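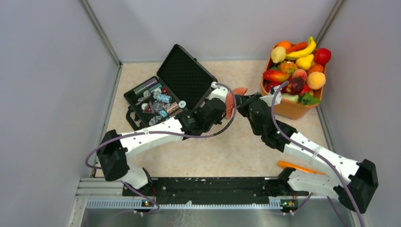
The lab manager at Piltalton had 3000 dollars to spend and a wish list three times as long. "I loved every minute of it," she says. "I had a spreadsheet with tabs inside tabs!"

The arms came first, a pair, and she is glad she didn't start with one. "With two you can pass things back and forth, hold with one and pick with the other — a whole different set of tasks opens up." Her quote from Bickerstaff for the mounting rail and plate was 516 dollars, more than she had penciled in, and she paid it. A wobbly base, she says, would have driven her up the wall.

What did she forget? Cables, clips and spare servos. She now keeps 8 spares on the Stekik order every spring and wishes she had done so from the start. The play food and poker chips cost next to nothing. "Best money in the whole budget. Odd shapes, thin edges, bright colors, everything you want to practice on."

Next year's plan has a line of about 792 dollars for a second enclosure. She is still going back and forth with Femeo over the panels, and she wants the quote in hand by March.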